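Ticket 105 - brown tabletop, marks on left half
Site: Ferthorpe
Opened by: Gearóid Rafferty
Assigned to: Brendan Ní Chonaill
Status: open, waiting on site

Gearóid, 09:10
The big brown table has marks on the left half again. I wiped it with the Plitent surface cleaner as told, left it for 30 minutes and wiped again. Marks still there. The label says "lifts all residue." I'd like to know what residue they tested it on.

Brendan, 09:45
Did you dilute it? Supplier (Tiêu) says a streaky finish is nearly always product used neat.

Gearóid, 10:20
Diluted to the line on the bottle. Cold water first, then warm, because the sheet says one thing and the label says the other. Same result both times. And they aren't streaks. They're smudges, and faint ones.

Brendan, 11:05
Tiêu now suggest the top is worn and want to sell us the Uka refinishing kit. Price on request. Before I ask, can you tell me if the marks feel raised? Any shine to them?

Gearóid, 11:30
Not raised. No shine, the whole top is matte. I ran a fingernail over three of them and felt nothing. I don't believe it's wear. A worn top would be worn near the front where people lean, and the front is fine. My money is on the cleaner leaving something behind.

Brendan, 13:15
Possible, but I can't send that to Tiêu as a guess. Please attach a picture of the top in ordinary light and note anything else on the surface.

Gearóid, 14:00
Attached. Also a couple of tiny white specks near the center. Could be lint off the cloth, could be anything.

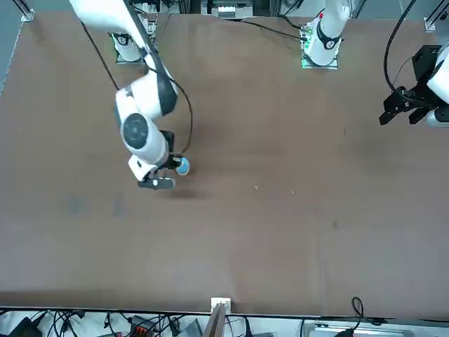 Attachment 1: brown tabletop, faint darker smudges on the left half

Brendan, 14:40
Got it, thanks. They're fainter than I expected. I'm not paying for a refinishing kit on the strength of that. Try plain water and a clean cloth on one smudge only, leave the others alone, and compare tomorrow. Refinishing request on hold.

Gearóid, 14:55
Will do. Around 600 ml of the Plitent left, not using any more of it until this is settled.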